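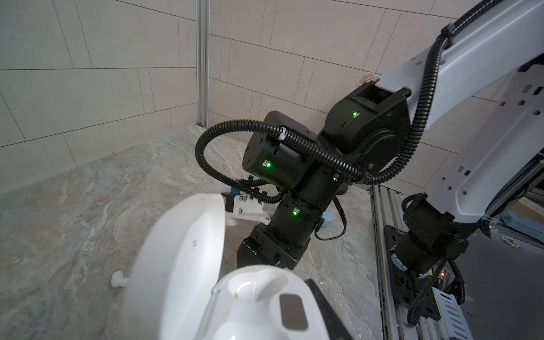
Cliltex wrote back on the June report that the grasp numbers were fine but it still wasn't clear to them why we need a camera on each wrist when there's a fixed one over the cell, and could we please answer that before asking for more money.

23 Jul 2025
By the Werngate bench team, Marín site

Fair question. Short answer: the fixed view loses the earbud cavities as soon as a gripper comes in over the case. Wrist view keeps them longer. Not always, see below.

Where we are. Two-arm cell is up and has been running this whole period. Task is the same as last time, earbud charging cases. One arm holds the case open, other one does the earbud. 325 attempts logged, fixed view and both wrist views saved for every one. Spreadsheet went over seperately, tab 3 is the one to look at, ignore the others for now.

Fingers. Down to the angular plates. The soft pads we tried in June are off the list, good grip on the case but too fat near the hinge. Plates get into the gap between lid and base. They do slip on smooth plastic if the arm comes in at a slant and we have not fixed that. Next thing to try is a thin rubber strip on the inside face only. Parts ordered.
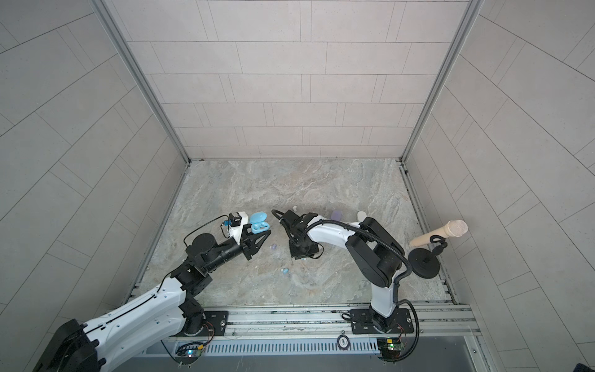
Handover test, left arm on the blue case, lid up.

Controller. Swapped the old one for Vumow at the start of the period. Lost 5 days to it, mostly timing between the two arms. When both moved at once the second arm lagged and would catch up with a jerk. Better now. Slow moves fine, fast moves we still don't trust, so everything in tab 3 is at slow speed. Please don't quote cycle times from it.

Had 17 aborts under Vumow, all logged. Most were the force limit tripping when the lid hit its stop. We raised the limit a little and then put it back, didn't like what it did to the hinges. Writing a softer close instead, half done.

Cameras. So back to the question. Fixed view is good for the big picture, which arm is where, is the case open. Poor for the last bit of the approach. Wrist view is the other way round, and it has its own trouble, mainly that the floor of the cell has a busy marble pattern and the detector likes to find things in it
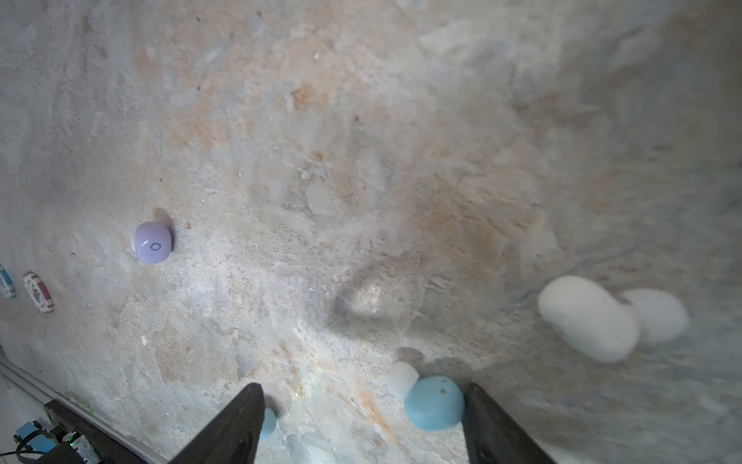

and small pale parts get mixed up with blotches in the pattern, worst with white ones. Blue does better. We could lay a plain mat and the problem would mostly go away, but then we'd be testing on an easy background and Cliltex asked for a hard one in the orginal plan. Would like a yes or no on this. Our vote is keep the pattern and retrain.

Money. On budget apart from spare cables for the wrist cameras, they wear where they loop back over the forearm. Small amount, taking it from travel.

Next period: rubber strips, softer lid close, retrained detector, then fast moves on Vumow if timing holds. Same log format so the two sets can be compared.

Need from you: the mat decision, and whether the fixed-view-only baseline has to be rerun with the new controller. If yes add a week.

Last updated: controller section, abort count corrected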